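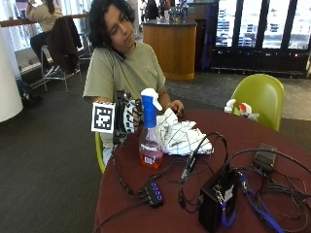
On the phone at the round table.

Clurordale Trail Half Marathon Returns in October With a New Course and a Walk-Friendly Finish

CLURORDALE – The Clurordale Trail Half Marathon is back this October, and the Skidasora running club could not be happier to share the new course! Runners will start at the old Camacho mill, follow the creek path north, and climb the ridge road before a long, easy downhill to the school field.

The club signed up 233 new members over the past year, many of whom had never run a mile before joining the evening group. Race director Hedvika Sokol says the new route was drawn with them in mind.

"We kept the big hill, sorry," said Sokol. "But we moved it to mile 4, while your legs are still fresh, and the view from the top is worth every step."

The finish line will stay open an hour longer than last year, so anyone who wants to walk part of the course (or all of it) is welcome.

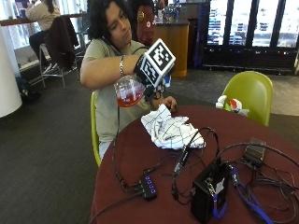
Vilém Slanina said the extra hour was what made him sign up, after a sore knee kept him out of two spring races. He plans to run the flats, walk the ridge and save something for the field.

Last year's runners and walkers raised $1,903 for the Clurordale school track, and the first two lanes now have a fresh surface. This year's money will go toward the rest of it.
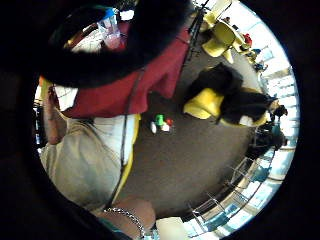
Entry is open to anyone 16 and older, and there is a one-mile fun run for younger kids right after the main start. Bib pickup opens at 6:30 a.m. at the mill, and the half marathon starts at 8 a.m. Parking is on Gerkon Road only, so please share rides if you can.

Race contact: Jarmila Michalík, Skidasora running club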